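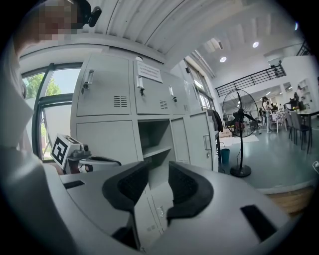
Gray metal locker cabinet, keys left in doors - how do I sort this out before June?

Asked in: Storage & Shared Spaces
Tags: lockers, keys, metal furniture, labels

Hi all. We took over a unit on the Gasunville side and it came with a bank of gray metal lockers, the kind with the little vents and a recessed pull handle. Secondhand, came via Wengate clearance. No paperwork. Some doors have keys sitting in them, some don't, and I have a biscuit tin of loose keys that may or may not belong.

What I need to do, people move in June:
- match keys to doors without losing my mind
- get one lower door to stop swinging open by itself
- some way to mark whose is whose that isn't paper and tape, paper curls up after a week
- get rid of the smell inside. sort of old gym shoe

Also the floor is not level, concrete, slopes a bit toward the drain. Don't know if that matters. Budget is small. I can drill but would prefer not too.

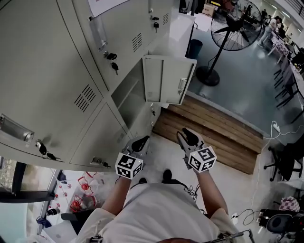
Keys are the main thing really. Most are black headed, two on a ring, with a number stamped on the metal bit, but the number is not the same as anything on the doors. Tried going round one by one and gave up after 20 minutes because I'd lost track of which ones I'd already done. Is there a system? Or do I just swap all the locks and start over?

3 answers

Answer 1 (accepted)

Did this at our place last fall, bigger bank than yours by the sound of it. Don't swap the locks yet.

Look at the face of the lock itself, not the door. Cheap cam locks often have a tiny code stamped round the keyhole, needs a flashlight and sometimes a wipe with rubbing alcohol. That code should match the key. Ours was 2,324 on one and I'd been reading it as a door number for days, it has nothing to do with the door.

If there's no code:
Put a strip of masking tape on every door, number them in order, top left, down, next column. Tape a number on the key the second it works. Any key already in a lock, test it both ways, then tag it and take it OUT. Keys left in doors walk off. Work one loose key against all the doors, then the next key. Going the other way is how you lose your place.

Keep one spare per door, on hooks, somewhere not in the lockers (yes I did that).

Two keys can fit the same lock and one key can fit two doors. There's only so many patterns on the cheap ones. Write it down when it happens, and swap just that lock. A cam lock was about 4 dollars each when I bought a bag of them. Measure the barrel length first, and which way the cam turns. One nut on the back, a wrench, done. No drilling.

For the swinging door it's nearly always the floor. Lockers are tall and thin, a small slope throws the whole box out of square. Put a level across the top front to back, then side to side. Empty it, get a second person to tip it slightly while you slide shims under the low corner. Steel or hard plastic, cardboard squashes. Then open and close everything again. If it still swings, check the hinge pin isn't bent.

And fix the bank to the wall if people are going to hang heavy stuff on the doors. I know you said no drilling but thats the one place I'd do it.

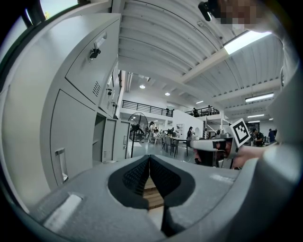 Labels - engraved plastic tags with the sticky back, stuck up high on the door where hands don't rub. Stay off the vent slots, nothing sticks there. Wipe the metal with alcohol first and let it dry or they'll be on the floor by August. Numbers only, no names. People leave, numbers don't, and you keep the list seperate.

Answer 2

Smell: leave every door open over night, with a fan if you've got one. Then warm water, dish soap, bit of white vinegar. Do the vents with an old toothbrush, the dust in there is half your smell. Dry it properly, bottom shelf especialy, thats where ours rusted. Small open tub of baking soda in each one for a couple weeks.

I used a Sirnora degreaser on mine and it took the shine off the paint in patches. Wouldn't do it again. Test the inside of a door first whatever you use.

No idea on the keys sorry

Answer 3

just buy new ones?? we got ours from Duangkaew, came with spare keys and a list. took 10 minutes to sort out. life is short

Comments on Answer 3

Asker: not in the budget but thanks

Comment on Answer 1

Asker: ok the code was there!! really faint, needed the flashlight. Got most of them matched this morning, two doors share a key like you said, will swap one. Shimmed the left end and the lower door stays shut now. Mostly. If I slam the one above it, it still pops open. Is that the hinge or the latch?

Reply: latch. look for the thin bar on the inside of the door, if it's bent in a bit it won't catch. Push it back out by hand, gently, or pliers with a rag round them. Could be the cam is loose too, try the nut first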